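Section 11: Starting Your First Batch of Vinegar

Welcome back! If you have worked your way through the earlier sections, your Lasthorpe crock is washed and rinsed, the spigot is snug, and you have picked out a spot in the house where it can sit without being bumped. If you skipped straight to this part because you were eager to get going, we understand completely, but please do go back and read the bit on rinsing. Soap left in a crock is the most common reason a first batch never gets started.

What follows is the plain cider vinegar method. It is the one we suggest for beginners, and it is the one most of us still use at home when apples are cheap in September. Wine and beer vinegars are covered in Section 14.

Before you begin, set these out on the counter:

The Lasthorpe crock, with its cloth cover and the wide elastic band
One pouch of Steker starter culture, or a healthy mother from a friend's crock
Hard cider with no preservatives (read the label, and look out for sulfites and sorbate)
Clean, unchlorinated water
A long spoon, wood or stainless steel
The paper test strips from the small envelope in the lid of the box

Note: If your tap water smells of chlorine, fill a pitcher the night before and leave it uncovered on the counter. Some towns use a form of chlorine that does not leave this way, so if your first batch fails to start and you can't think why, try bottled spring water the second time.

Filling the crock

1. Let the cider come to room temperature. Cold cider won't hurt the culture, but it will slow everything down, and first-time makers tend to get worried and start poking at it.

2. Pour in the cider until it reaches the lower line on the inside wall of the crock. Pour slowly, and let it splash a little. A bit of air at this stage is a good thing.

3. Add water up to the upper line. This brings the alcohol down to where the culture is comfortable.

4. Open the starter pouch and tip in all of it, liquid included. The cloudy liquid does as much of the work as the solid part, so don't strain it off.

5. Stir gently, a few turns in each direction, and take out the spoon.

6. Stretch the cloth over the top and work the band down below the rim until it grips all the way around. Run a finger along it to check for gaps. Fruit flies can find a gap you would swear wasn't there.

Caution: Never seal the crock with a solid lid while a batch is working. The culture needs air, and without it you will end up with nothing but flat, tired cider.

Where to keep it

Vinegar likes to be warm, dark and left alone. The top shelf of a pantry is lovely, and so is a corner of the counter that gets no direct sun. Keep it out of the reach of small children, and give it several feet of distance from any beer, wine, or kombucha you may be making, because vinegar bacteria travel easily and they are not particular about where they settle.
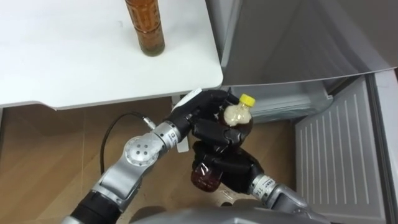
Try to avoid the cupboard right over the stove. The temperature there goes up and down all day long with your cooking, and the culture does much better with a steady room than with one that is sometimes perfect. If your kitchen runs cool in the winter, the Vaughan warming wrap (sold separately) fits around the outside of the crock and fastens at the back. Leave the wrap on its low setting for the whole batch.

The first weeks

7. Leave the crock alone for 11 days. We know this is hard! Lifting the cloth for a quick look won't ruin anything, but a thin new skin forming on the surface is delicate, and it will sink if the crock is jostled.

8. When the wait is over, take off the cloth and have a look and a good sniff. You may find a pale, slippery film across the top. You may also smell something a little like nail polish remover. Both are normal, and the smell should fade as the batch goes on.

9. Put the cloth back and let the batch continue until day 31, then draw a small glass from the spigot and taste it. If it is sharp and clean, go on to the next part. If it still tastes boozy, give it another week or two and taste again.

Caution: Fuzzy growth in green, black, blue or white means mold. Throw out the whole batch, mother and all, and scrub the crock with hot water before starting over. Please don't try to skim it off and save the rest.

Bottling

10. Draw the finished vinegar off through the spigot into clean glass bottles. Leave at least 2 cups in the crock with the mother if you plan to start another batch right away.

11. Strain through a coffee filter if you like a clear vinegar. Plenty of people don't bother, and the cloudiness does no harm.

12. Cap the bottles tightly and write the month on a bit of tape. A new mother may grow in the bottle anyway, and it can be strained out whenever you please.

Caution: Homemade vinegar varies in strength. Use it for salads, sauces and marinades, but do not use it for canning or shelf-stable pickles, where the acidity has to be known exactly. The paper strips in your box are fine for following a batch along, but they are not accurate enough for canning.

If you run into something that isn't covered here, write to Taha Ezzat at the Praltarstead workshop, using the card tucked inside the back cover. Tell him which cider you used and how warm the room is, and send along the reading from your last test strip if you took one.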